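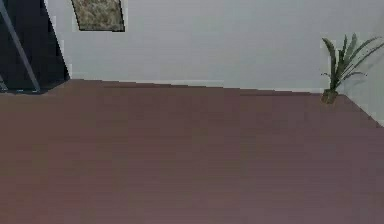 Tema: ¿Sirve de algo discutir de política en redes?

pezdehielo
Abro hilo porque el debate del pleno de Cimdale se ha trasladado entero al grupo de vecinos. El miércoles alguien colgó el artículo de Ruby-Lee Ngata sobre el voto por correo y en una tarde había 49 respuestas. Leí todas. Solo 2 citaban algo del texto. El resto era llamarse sectarios unos a otros.

Mi pregunta es si alguien ha cambiado de opinión alguna vez por una discusión así.

marta_olmo
Yo sí, con la subida de tasas de abril. Un señor que vota lo contrario que yo puso el enlace a la ordenanza y tenía razón en el plazo. En lo demás seguimos igual.

Teltis
Pues yo no, y tampoco lo busco. Discuto para los que leen y no escriben. Si dejas una mentira sin contestar, se queda ahí.

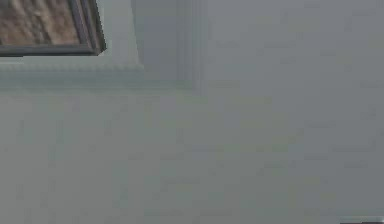

Y lo de «no alimentar el debate» me parece muy cómodo. Siempre lo dice quien va ganando.

pezdehielo
No he dicho que haya que callarse. Digo que con 49 mensajes no se contestó ninguna mentira.

Chettiar
El artículo de Ngata era flojo. Trece párrafos para decir que los del otro lado no entienden los datos. Si empiezas así, normal que te respondan mal.

marta_olmo
Discrepo, Chettiar. En los cuatro últimos explica el recuento bastante bien. ¿Llegaste hasta ahí?

Chettiar
Llegué. Sigue sin dar una sola fuente.

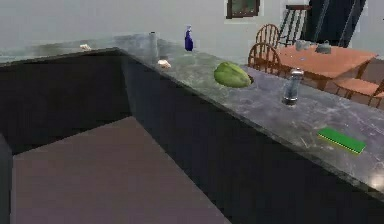 Vista de la encimera de la cocina

Teltis
En eso te doy la razón, las fuentes faltan. Le escribí para pedírselas y estoy esperando.

pezdehielo
Si contesta, pégalo aquí, por favor. En el otro grupo no lo va a leer nadie.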